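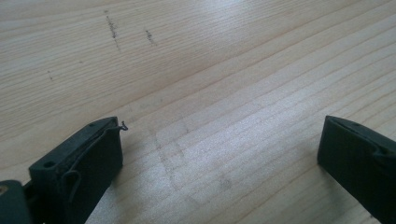 Hand-held demonstration is a way of teaching a robot a manual task in which a person performs the task with a gripper tool held in the hand, and the tool's camera records the work from close to the fingers. The robot itself does not need to be present. The fingers usually match those fitted to the robot, so that what the camera sees during teaching is close to what it will see when the robot does the job. In a typical view the two fingers rise from the bottom of the picture with an open gap between them, and the rest is work surface. On a pale wooden tabletop, the grain, glare and gray smudges are recorded along with everything else, and a thin dark wire lying over a dark green finger can be hard to make out. Most training methods take such details as they come – a policy is expected to learn which of them matter.

Background

Earlier teaching methods required the robot. In kinesthetic teaching, the operator takes hold of the arm and moves it through the task. In teleoperation, the arm follows a controller or a smaller leader arm moved by the operator. Both give exact joint positions, but the operator has to work within the reach and speed of the machine. Hand-held tools give up the joint readings, and the path of the gripper is worked out later from video and motion sensors.

Two-handed tasks

Large or awkward objects are often demonstrated with two tools, one in each hand. One may steady the object while the other pushes or grips it. The two recordings must share a common clock and a common frame of reference.

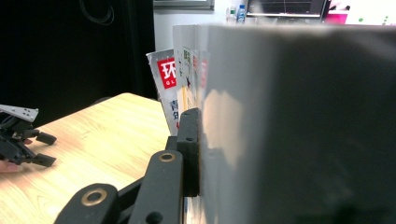
A gripper finger against the side of a pale gray box, with a second hand-held gripper at left.

Dehua Meng and Haiyan Ren compared the methods in the Wevholm trials, using a box-moving task. They collected 253 demonstrations with hand-held tools and 89 by teleoperation in the same number of working hours. After review, 218 of the hand-held recordings were kept. Most of those dropped had lost tracking when a large flat surface filled the camera's view.

Limitations

A person can make movements that a given arm cannot copy, and these must be filtered out before training. Contact force is also poorly recorded unless the fingers carry sensors. Nazareno Bellini has argued that a short set of teleoperated runs – 50 in his own work – should be added to correct for both problems.

See also

Kinesthetic teaching
Leader-follower control
Imitation learning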